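Filed under: Reviews > Café Supplies > Takeaway Packaging
4 min read
107 shares

Grovon takeaway starter set: cups, lids, pulp carriers and bags

Grovon sells its takeaway packaging as a starter set for small counters: paper cups in a sleeve-wrapped green design, black plastic lids, two-pocket moulded pulp carriers and white paper bags with rope handles. The sets are packed in Clistedstead and sold through the usual wholesalers. I bought one at list price in December and have used it at a two-person coffee counter in Grunotmont.

The carrier was tested first, as it is the part most likely to fail in a customer's hands. It is a one-piece moulding with two round pockets. Empty, it weighs very little and slides on a polished stone counter if bumped, so I load the pocket nearest me first and keep a hand on the far rim.

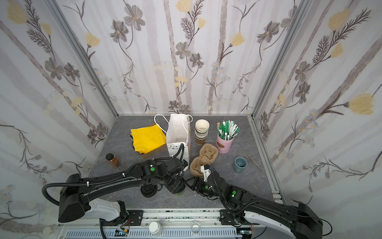

Carrier

Loaded with two full cups, the moulding flexes along the centre line but does not fold. With one full cup and one empty pocket it tilts when lifted from the end, and should be carried from underneath. After 20 minutes with condensation from iced drinks, the pocket floor had softened and I would not reuse it. Hot drinks gave no trouble.

Carriers nest tightly. Separating them one-handed is slow, and two sometimes come away together. Fanning the stack before opening fixes most of this.

Cups and lids

The cup is green with "coffee for friend" printed along its length in darker green, plus a large black logo near the base. Green on green is low contrast and hard to read from across a room. The logo carries most of the branding.

Wall stiffness is adequate. Gripped at mid-height with the lid off, a full cup ovals slightly. With the lid on, it holds its shape. The black lid has a raised rim and a recessed centre with a sip opening. It seats with a distinct click at two points, then needs a thumb run around the remainder. Skipping that step accounts for every leak I recorded. With the lid fully seated, I laid a half-filled cup on its side with the sip opening uppermost and found no seepage at the rim after a minute. 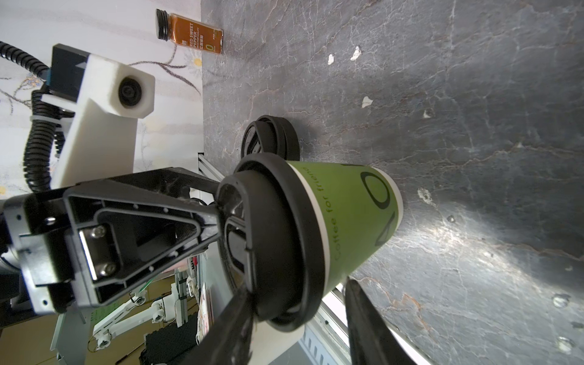
Do the lids fit cups from other suppliers?
Only where the rim diameter matches exactly. The Tapia cups I had on hand accepted the lid but released it under light side pressure, so I would buy both parts from the same range.

Bag

The white paper bag stands open unaided, which matters when one person is packing. The rope handles stay up and out of the way of the opening. Body paper is light and creases at the mouth after a couple of uses. A loaded two-cup carrier fits only if lowered level, and the carrier corners scuff the inside. I would use the bag for pastries and folded napkins, and hand drinks over separately.

Itzel Manríquez, who works the morning shift with me, prefers the bag for everything and lines the bottom with a piece of flat cardboard. It does help. It also adds a cutting job before opening, and the cardboard is not supplied.

Counter layout

The set takes up less room than expected. Nested cups go in one tall stack beside the bags, with the carriers in front within reach and the stirrers in an upright canister at the side. Scissors stay out for trimming.

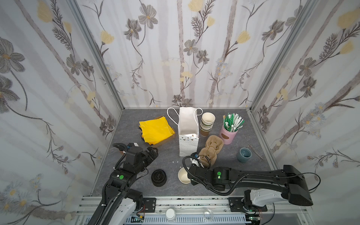
Keeping the cup stack tall saves space but makes it top-heavy, and I now split it once it passes the height of the bag. Cups pulled from the top come away cleanly. Pulling from the middle drags two or three with it.

Cost

The set was $709 for the mixed case, delivered. Rigoberto Rosales at the wholesaler quoted $1,449 for a double case, a saving of nothing at all once the second delivery charge is included. Until that pricing is corrected, order singles.

Rating

Cups: 4 out of 5. Lids: 4 out of 5, provided they are seated properly. Carriers: 3.5 out of 5, less for iced drinks. Bags: 3 out of 5. A heavier bag with a wider base would bring the set up to a general recommendation. At present I would reorder the cups, lids and carriers, and buy bags elsewhere.

2,445 views
Comments (7)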